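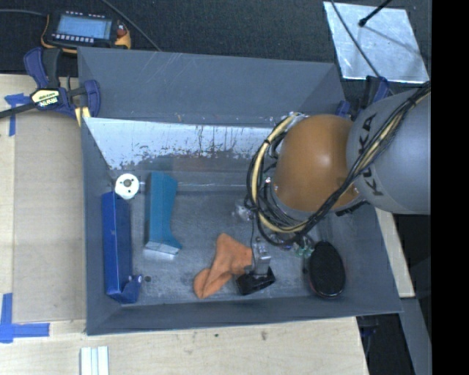
What Does It Cost to Buy a Robot That Picks Things Up?

Hi, I'm Kylie McPhee, and part of my job at the Rustdale workshop is writing the shopping list for robots. Kids who visit always ask me the same thing: how much is a robot? And I always say, which part?

The arm is the big piece, and it's the first thing everybody thinks of. But an arm with nothing on the end is like your arm with no hand! So you need a gripper. You can get tiny pinchy ones, suction cups, or big ones that grab like a crab. We pick the gripper by looking at what it has to lift. A floppy cloth and a long piece of metal need very different kinds of grabbing.

Then come the things people forget. Cables, for one (they carry power and messages, and they have to bend every time the arm bends, so I always order spares). Clamps, so a bin can't slide away when the arm bumps it. And the bin itself! Bins get scratched, and that's fine. I never buy a fancy one.

My coworker Bheki Xaba once planned a whole project and left out the clamps. Guess what we had to go back and buy.

So how do I make a budget? A budget is just a plan for your money before you spend it. Say I have $2865 for the extra bits, not counting the arm. If the gripper costs $2000, I do a quick subtraction and get $865 left for everything else. Then I go down my list and check prices, and I always keep a little money back for surprises.

I also plan for time. Some parts take up to 36 days to arrive, so if we want to start in September, I can't wait until the end of August to order!

Want to try it? Pick a job for a robot, like putting away your toys. Write down what it has to pick up, what kind of hand it needs, and where the toys will go. Then ask a grown-up to help you look up some prices. Don't forget the clamps!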